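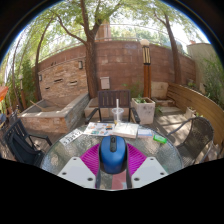 Zolldale, 19/01/2024

Tunic buttons with no regiment number — how do I narrow down the unit?
Posted by Modupe Yusuf
3 comments · 11 shares

I have a red wool coatee that came down through my mother's side. The family story is that it belonged to a man who served in a county militia before he emigrated, but there is no name inside and no paper with it. The buttons are pewter, flat, with a raised crown and nothing else. The facings are a yellow that may once have been buff. There are white lace loops across the chest, set in pairs. Two buttons are missing from the left cuff.

The museum in Plotton told me it was "probably Napoleonic" and left it at that. Is there any way to get from the buttons and lace to an actual unit? I don't want to unpick the lining if I can avoid it.

Boyang Peng
Leave the lining alone for now. Start with the backs of the buttons. If the shank is a loop cast in one piece with the button, that fits the period. If there is a maker's name stamped around the back, look it up in a trade directory, as firms changed partners and addresses often and that can give you a narrow span of years.

A plain crown with no number won't give you a regiment by itself. Some militia and volunteer units used patterns like that, and buttons were also replaced when coats were passed on. The lace is a better lead. Look for a colored line, or "worm," woven into it. It fades badly, so check under the collar or behind the loops where light hasn't reached. Write down the color of the worm, the shape of the loop ends and whether the loops are single or paired. Then compare all of that with the facing color.

Yellow and buff get mixed up all the time. Check a seam allowance at the cuff — the cloth folded inside will be closer to the original shade.

Also measure the chest and the height of the collar. I once spent most of July on a coat that was made for a pageant roughly 80 years after the date on its label. The giveaway was machine stitching in the skirts.

Goker
its militia. crown buttons are always militia

Duan
That isn't a safe rule. I have 5 crown buttons in my own collection and only one came off a militia coat. The rest are from staff or volunteer uniforms.

If you know the county, try its record office for muster rolls and pay lists. Search by surname first and worry about the coat afterward. Ask whether they hold the clothing accounts too. Those sometimes give the facing color and the price of the lace.

Related
Cleaning pewter buttons without removing the patina
Storing a wool coat flat or hanging?
Reading a militia pay list
Shako plate with 2 holes — repair or original?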